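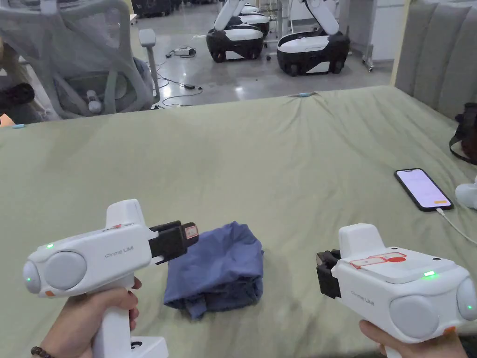
Hand-held gripper stations: walk-round checklist, with my comments
Ruddock site, May round. Checked by Senthil Gounder, copy to Châu Giáp

I've kept the same order as last time so you can lay the two side by side. Pass, fix or fail after each line, then whatever I felt like adding.

1. Indicator lights green on both grippers before the operator starts
Pass. Green on the left, green on the right. Do look at both, please, as I've caught myself glancing at one and nodding at the other.

2. Jaws closed and pointing away from the operator's face and the other hand
Pass, with a grumble. When you bring the pair together over the cloth the jaws end up facing each other, fine for folding, but go slowly for that last bit! Amancay Farías has a good habit of stopping for a breath before closing in, and I'd like everyone to pick it up.

3. Stickers and labels on the gripper flat, clean and not peeling
Pass. If a corner lifts, tell me and don't press it back down with a thumb.

4. Wrists and hands clear of jewellery
Fix. There's a beaded bracelet on the left wrist. Our rule says bare wrists from the elbow down for anyone holding a gripper, and I know it's a nuisance, but beads and moving jaws don't mix. Off it comes before the next session.

5. Work surface clear except for the item being handled
Fix. The cloth is meant to be there. The phone isn't, unless it's running the session, in which case it goes at the far side with the screen where you can see it. The bag by the headboard should be on a hook (we have hooks, Gerd Hagedorn put them up himself and he does ask after them).

6. Charging cables routed away from the hands
Fix. The white phone cable goes off across the sheet on the right-hand side, the same side as the right gripper. Charge beforehand, or run the lead off the back.

7. Floor cables tidy, with no loops where people walk
Fail. Black cables in a tangle in front of the parked robots, with a power strip on the floor among them. It's a shiny floor too and I don't fancy anyone's chances on it in socks. Cable covers are in the Daltent order, number 3595. Until they arrive, tape it down and keep out of that strip.

8. Parked robots isolated, with arms in the agreed rest position
Not signed off. Three of them, arms up. Arms up is allowed under the Jumunstead rules only with the drives locked, and I can't tell that by looking, so Zhuoran Shen is to check the lock tags and initial the sheet for each one.

9. Chairs pushed back from the work area
Fix. Grey mesh chair near the bed, easy to back into. Move it to the wall.

Items 4 to 7 and 9 to be put right before the next session, item 8 before anyone powers up. Log reference 1508.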